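How to Protect a Hardwood Floor With Board and Tape Before Renovation Work

If you have carpet in the house, a sticky film is usually enough. With hardwood it is different. Most sticky films should not touch a finished wood floor, and a thin sheet of plastic does not stop a dropped hammer. For wood I always use a heavy paper board, the kind that comes on a roll, and I tape board to board and almost never board to floor. This page explains how I do it in a normal room. It takes one evening.

What you need

Floor protection board on a roll. I use Drokum board, but any board made for this purpose is fine if it lets the moisture pass through. Look for the word "breathable" on the label.
Seam tape, wide, for joining the boards.
Painter's tape with low stick, for the edges.
A utility knife with new blades.
A long metal ruler or straight edge.
A vacuum cleaner with a soft brush head.
A dry microfiber mop.
Felt pads, if some furniture must stay in the room.

Before you start

Check how old the floor finish is. A floor that was sanded and coated recently can feel dry under your hand and still not be ready for covering. Water-based finish often needs a week or more and oil finish can need a month. The can will tell you, or the company who did the work. If you cover too early, you can get dull marks in the shape of every board, and these do not come out with cleaning.

Please also look at the floor in daylight and take some photos of scratches that are already there. If a contractor is coming, it is much easier to talk about damage when both sides have the same photos.

Step 1. Clean the floor very well

Vacuum the room two times, the second time in the other direction. Go slowly along the baseboards and in the corners. One small stone under the board will work like sandpaper each time a person steps on it. After the vacuum, pass the dry mop. Do not use a wet mop on the same day. Water that is closed under the board has a long way to go out.

Step 2. Measure and plan the strips

Roll the board in the long direction of the room. You will have fewer seams and fewer places where a foot can catch. Our dining room is in a house from 1861 and no wall there is straight, so I measured in three places and used the longest number. It is better to trim a little than to have a gap by the wall.

Step 3. Roll out and let it rest

Unroll the first strip with the curl facing down. The ends want to come up, so put something flat and heavy on them, for example books in a clean pillowcase. Wait one hour before you cut. In a cold room I wait longer.

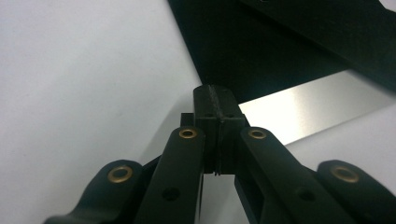 Step 4. Cut without touching the floor

This is where most people make damage. Never cut the board when it lies directly on the wood. Put a piece of scrap board below the line, or fold the strip back over itself and cut it there. Hold the ruler firmly, keep your fingers away from its edge, and make two or three light cuts instead of one strong cut. Change the blade when the paper begins to tear.

Around door frames I make a paper template first. It sounds slow, but I spent much more time correcting bad cuts before I started to do this.

Step 5. Join the seams

Put the strips side by side so that the edges meet. Do not overlap them, since the step can trip somebody who carries a heavy thing. Place the seam tape over the middle of the joint and press it with your hand from the center to the ends. I use Joninis seam tape, which is strong and wide. It must stay on the board only. If it goes onto the wood it can pull off the finish when you remove it.

Step 6. Close the edges

Along the walls, fix the board to the baseboard with painter's tape, not to the floor. Check first in a hidden place that the tape does not lift the paint of the baseboard. If the baseboards will be painted too, leave a small space and cover it with a narrow strip that you can take away later.

Step 7. Doors and stairs

Open and close every door over the board. If a door rubs, cut the board back in the shape of the swing and put a mat there at night. Stairs need another method, and loose board on a stair is dangerous. Use a product made for stairs and follow its instructions.

During the work

Sweep the board every evening. If paint or water falls on it, wipe it at once and lift the nearest seam to look under. A wet board must be replaced, also when it looks good on top. Do not let anybody drag a ladder or a tool box.

Taking it up

Vacuum the board before you lift it. Remove the painter's tape slowly, at a low angle, then roll each strip toward the middle of the room so the dust stays inside. Clean pieces can be stored flat under a bed and used again. I still have two long strips from last September, and they will go in the hallway next.

Last updated 31 July 2025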